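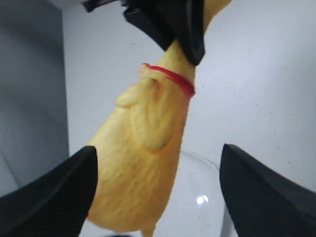
Wrist camera view, rubber chicken and clear bowl.

# tamgate-grasp

Student dataset and code from the Tamgate Robotics Club, Kundville. Short recordings of a robot arm handling soft and awkward objects in a plain-walled booth, made by club members as the spring term project. Maintained by Hajar El Ouafi.

## What this is

The club set itself one question in February: does a policy trained on hard objects (blocks, cups, cans) still work when the object bends? We wrote down a list of soft things, bought or brought what we could, and recorded teleoperated episodes with each of them. The rubber chicken with the red band on its neck is object `chicken_01` in the metadata.

Every episode is one attempt at one task. Attempts that failed are kept and marked as failed. Please don't filter them out before reading the section on labels.

## Contents

- 2,512 episodes recorded
- 2,096 episodes in the release, after removing those with missing frames or a broken joint log
- 3 tasks: `pick_place`, `hand_over`, `lift_hold`
- 2 camera views per episode: `wrist` and `side`

Each episode has its own folder:

 episode_id/
 wrist.mp4
 side.mp4
 joints.csv
 meta.json

`joints.csv` holds joint positions, gripper opening and a timestamp in seconds from the start of the episode. `meta.json` holds the task, object ID, operator initials, the result label and a free text note. The note field is often blank.

## Getting started

Python 3.10 or newer.

 pip install -r requirements.txt
 python check_release.py --root data/
 python play_episode.py --root data/ --id EPISODE_ID

Run the check first. It compares the folder list with `index.csv` and prints anything that is missing. The player shows both views side by side and draws the gripper opening underneath – press the space bar to pause.

## Labels

Results are `success`, `fail` or `unclear`. The operator picks one right after the attempt, and a second member reviews it from the video. Where the two disagree, the reviewer's label is used and the operator's is kept as `label_op`.

For `pick_place`, success means the object was released and stayed in the target container. An object hanging over the rim counts as `unclear`. We argued about this one for a whole meeting and may split it into its own label later.

For `lift_hold`, the object has to stay in the gripper for five seconds. Sagging or swinging is fine.

## Known problems

- Clear containers are hard for the depth estimate in `tools/depth.py`. The edges come and go between frames.
- Timestamps in the first batch drift. Use `tools/resync.py` on anything marked `batch: a`.
- Long objects can hide the target in the wrist view. The side view is usually better for judging the release.
- Operators had very different amounts of practice. Split by operator if you are comparing success rates.

## Train and test split

`splits/default.json` holds out whole objects, so nothing in the test set appears in training. `splits/random.json` is a plain shuffle and gives much nicer numbers. Use the default split for anything you plan to show at the Bumbridge meet.

## Contributing

Open an issue before adding a new object. New objects need an ID, a weight and one still photo on a plain background. Don't rename existing IDs, the training scripts depend on them.

Related
- mohmand-teleop – the control software we record with
- tamgate-booth – drawings and parts list for the booth
- Bumbridge meet rules, student division
- Kundville beginners' arm course, notes and exercises

Tamgate Robotics Club, Kundville | Contact: use the issue tracker | © Tamgate Robotics Club members | Back to top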